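Junora Dradska refurbished tower: six weeks of bench use
Reviewed Oct 10, 2023

Junora sells the Dradska as a refurbished office tower for home workshops and small offices. It is a plain black desktop with a proper power supply, a full set of bays and a side panel that comes off. I bought one to act as a parts machine and general test bed, so this review is mostly concerned with how it behaves when opened, and only briefly with how it runs.

Case

The shell is stiff. With the side panel removed and the tower laid flat, there is no noticeable twist when you lift one corner. The panel itself is a close fit and needs a firm push at the rear before it seats. Mine had two scratches along the lower edge, both declared in the listing.

Working on it upright is possible but awkward. Laid on its side it is a different matter: the board is level, screws stay where you drop them, and everything can be reached from above. I would advise a slatted or ribbed surface, as a smooth one lets the case slide when you press on a connector.

Drive bays

These are the best part of the design. The optical drive cage has a blue plastic release latch, and the hard drive cage below it uses blue mounting rails. Anything blue in the bays is meant to be handled, and after a day you stop looking for the manual. The rails grip well. The latch is stiffer than I would like and gives no clear click, so check the drive by pulling on it.

Airflow past the drives is helped by a perforated metal grille beside the bays. It collects dust quickly and should be brushed every few weeks.

Board and memory

The motherboard is green and conventionally laid out, with the processor near the middle and the memory slots next to it. There are two slots, both black, so an upgrade normally means taking out what is fitted and starting again. I replaced the supplied memory with a pair of Hillow modules and the machine accepted them at the first start. Reseating a module is easy enough with the case flat. Press evenly at both ends.

The graphics card lies along the bottom of the board under a dark heatsink. It is adequate for a desktop and video playback. Take it out before doing any work on that side of the board, as it leaves little room for fingers.

Cabling

The weakest area. The main bundle of black, red and orange wires crosses the middle of the case on its way from the drives to the board, and there is nowhere obvious to tuck it. The light blue SATA cable is longer than it needs to be and stands up in a loop. I have tied both back with Shezi reusable straps, 16 to the pack, and used 3.

In use

Start-up is prompt and fan noise is low and even. Over six weeks I had one failure to start, traced to a memory module I had not pushed home.

Price and verdict

The listed price was 785, delivered, which is high for a refurbished machine of this class. For that money the cables should have been dressed properly before dispatch. The bays, the stiff case and the open layout are good, and I will keep it. Buyers who never intend to remove the side panel can spend less elsewhere.
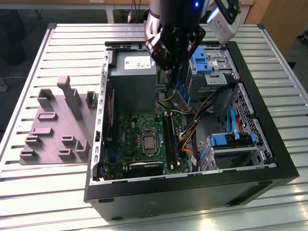 The Dradska on its side with the panel off, drive bays to the right.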